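How to Sort Out a Catch-All Table (and Finally Deal With the Bowls) 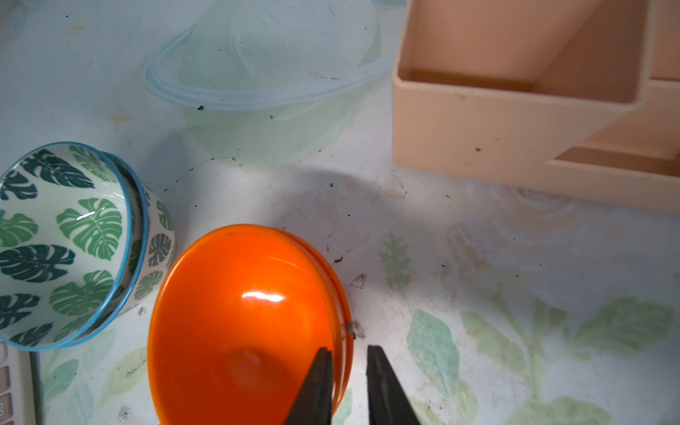
I have been meaning to write this one up since June, when my neighbor Mareike Kettler came over for coffee and we had to drink it standing at the counter. Every flat surface in my house draws things to it sooner or later, and the table is the worst of them, what with being right on the way from the kitchen to the little desk where I do my bills. Bowls come out of the kitchen and stay there. Desk things come off the desk and stay there too. Before long you have a calculator under a salad bowl and you're hunting for it all through tax season.

So if you have a table like that, pour yourself something nice and let's work through it together. It took me the better part of an afternoon the first time, with a long break in the middle for a phone call from my sister, and it goes a good deal faster now.

What you'll need

A dish towel you don't mind getting damp
A second towel, folded thick, to set breakable things on
A little dish soap
An empty chair or two pulled up to the table
A desk organizer, if you have one (any sort with an open compartment will do)
Felt circles or paper towels for stacking

Step 1: Rescue the breakables

Before you sort a single thing, look for anything ceramic or glass that is lying on its side or leaning on something else. I have a soft spot for leafy patterns, and the ceramic bowl with the monstera leaves all over it, inside and out, with the thin blue band around the rim, is one I would be truly sad to lose. Pick pieces like that up with both hands and put them on the folded towel, right side up, somewhere your elbow won't go.

I learned to do this first the hard way. I once pulled a calculator out from under a bowl like I was doing the tablecloth trick, and let's just say it's a good thing I was only using the bowl for clementines. Lift the bowl, then take what's under it.

Step 2: Split it into kitchen and desk

Use your chairs for this. One chair is for kitchen things and one is for desk things, and that's all the sorting you do at this stage. I used to make far more piles than that (one for gifts, one for "maybe the garage," one for things I was cross with) and I would run out of chairs and patience at the same moment.

If you truly can't decide where something belongs, ask yourself which room you'd walk into to look for it. A plastic bowl that holds paper clips is a desk thing now, whatever it started life as. You may have a few of these. I certainly do!

Step 3: Check your stacks

Plastic bowls love to hide inside each other, especially when they're the same color. Take each one by the rim and give it a gentle twist, and if there is a second bowl in there it will usually let go. When it won't, set the pair in the sink, pour some cold water into the inner bowl, and let the outer one stand in warm water for 5 minutes or so. Then twist again. Please don't go at it with a butter knife. Gunther Buschmann from my old office did that with a set of his mother's mixing bowls, and he still has one with a bite out of the rim.

Once they're apart, wipe between them. Crumbs get in there, and a surprising amount of grit.

Step 4: Wash the see-through ones properly

Solid colors are forgiving. An orange bowl can go back on the shelf with a thumbprint on it and you'd never know. Translucent plastic shows every smudge, so give it a proper wash in warm soapy water with a soft cloth, rinse it well, and dry it right away with a clean towel. Don't use the scratchy side of a sponge on it. If the plastic feels greasy even after washing, a spoonful of baking soda rubbed around with your fingers will generally take care of it.

Dry the rim too, underneath where it curls, if yours has a curl.

Step 5: Stack for the cupboard

Biggest on the bottom, of course, but keep the ceramic and the plastic in separate stacks. A heavy ceramic bowl sitting in a plastic one will wedge itself down over the weeks until you need two people and some bad language to part them. Between ceramic bowls I slip a felt circle or a folded paper towel to spare the pattern. Plastic can go straight into plastic, just don't press down on the stack.

If you have a bowl you use every day, leave it out of the stack altogether. Mine lives by the toaster.

Step 6: Give the desk things one home

Now for the other chair. I like a plastic organizer with a roomy open compartment and a lower part beside it. Mine is peach, and I'm fond of it even though it goes with nothing else I own. Wipe it out before you fill it, and run the towel down the front as well while you're at it, because little specks show up badly on a pale color.

Put the tall things in the deep compartment and keep the lower section for whatever you reach for most. The calculator goes in front or next to it, face up, and please, with nothing on top of it. Then carry the whole organizer back to the desk. Don't let it stay on the table "just for tonight." Mine stayed just for tonight for 19 days.

Step 7: Wipe down the table

With everything off, shake out or wipe whatever covering you use. I keep a white one with pale green leaves and ferns on it, and a light pattern like that is pretty but it does hide faint stains until the sun hits them. Look across it from low down, with your cheek practically on the table, and you'll spot the sticky places. For a wipeable cover, damp cloth first, dry cloth after, working from the middle out. Fabric goes in the wash, and check the label before you choose hot water.

Keeping it that way

I do a quick pass before supper every evening. Anything from the kitchen goes back when I go in to cook, and anything from the desk gets carried over when I sit down with the mail. Some nights I skip it, and then it's two evenings' worth, and that's still no great chore.

Mareike came by again last week and we had our coffee sitting down. She brought a bowl with her as a present, so I'll be clearing a little more shelf space this weekend.

Last updated 2nd October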